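Saturday at the Teltberg Open Day

The Teltberg lab opened its doors to the public on 9/29/18, and I drove over to see how close a machine is to tidying a room. Khurram Orakzai took our group through. We were 11 people, mostly parents, and the first question was when it could do the toys.

Toys are what the group works on. They build a tabletop in simulation, put things on it and have the arm pick them up one at a time. A box is easy, Khurram said. Figurines are hard – they have necks, beaks and crests, and no two sides match. The arm ran 400 picks in simulation the night before our visit and finished 271 of them.

We watched on a wall screen, from a view close to the gripper. The table was marble with white veins, which the software has to tell apart from the edges of real objects. The dark animal figure appeared to be held at its narrow part, with a bird with red feathers and a yellow beak off to the left.

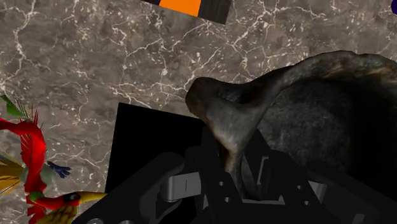 The real arm

Next door, Bohdana Tkachenko ran the same program on a real arm with a bin of plastic animals. It cleared 2 in the time I drank a coffee. A third slipped and fell on its side, and she had to stand it up again by hand.

Someone asked about shelves in a shop. Bohdana said boxes of one size would go well enough, but loose stock would not.

Getting there

Parking is behind the Mikano building and is free on weekends. The next open day is in June.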